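Progress report to the grants office, Trumville Household Waste Fund
Period ending Wednesday, January 17, 2024
Project: Reusable cloths in place of paper towels, Clendstead apartments

We were funded to find out whether households will stop buying paper towels if they are handed washable cloths and a simple laundry service. Six months in, I can report that people like free cloths. Whether they have stopped buying paper is another matter, and I would ask the fund not to read too much into the early numbers.

We invited 515 households and 200 signed up. That is a better response than I expected, but these are people who answered a letter about waste. They are not the people who go through a roll a day. Of the 200, 37 have dropped out, most of them without giving a reason. We tried calling and mostly got voicemail.

The sign-up survey asked how much paper each household used. The follow-up asked the same thing in different words, which was our mistake, and the two sets of answers can't be compared. The summary sent to you in the fall claimed a "strong drop" in paper use. I would like that phrase taken out of anything you publish. What we have is a group of people who say they use less, to someone who gave them a box of cloths.

Laundry has gone better on paper than in the building. Stillex, our laundry contractor, meets its pickup times. Returned bundles are sometimes short, though, and the contractor's tally and ours do not agree. Residents also complain about the smell of the detergent. We have asked for an unscented one and are waiting for a price.

Kollár supplied the cloths at a discount and sent a brochure promising years of use. I have seen no test behind that promise. Sixteen households have already asked for replacements, and we have no rule for when a cloth is worn out and when it is simply stained. 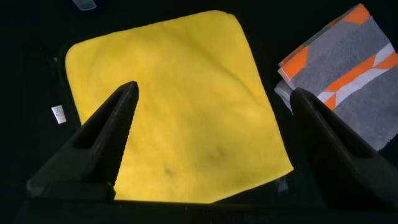
Yellow cloth, with two dark smudges

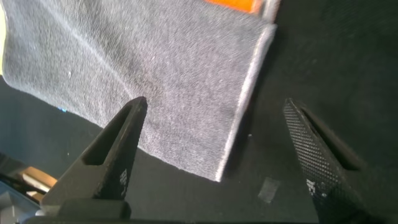 Gray cloth, with a pale hem

Spending is under budget, but only because the second delivery was put off. It should not be counted as a saving.

For February we plan to weigh the paper trash from one stairwell and stop relying on surveys. If the weights show no change, I will recommend against a second year. We also need a decision from you on replacements - who pays, and up to what limit.

Recent reports
Food scrap pickup, first season
Clendstead bottle return: final accounts
Repair evenings, attendance and costs
Trumville bulk trash survey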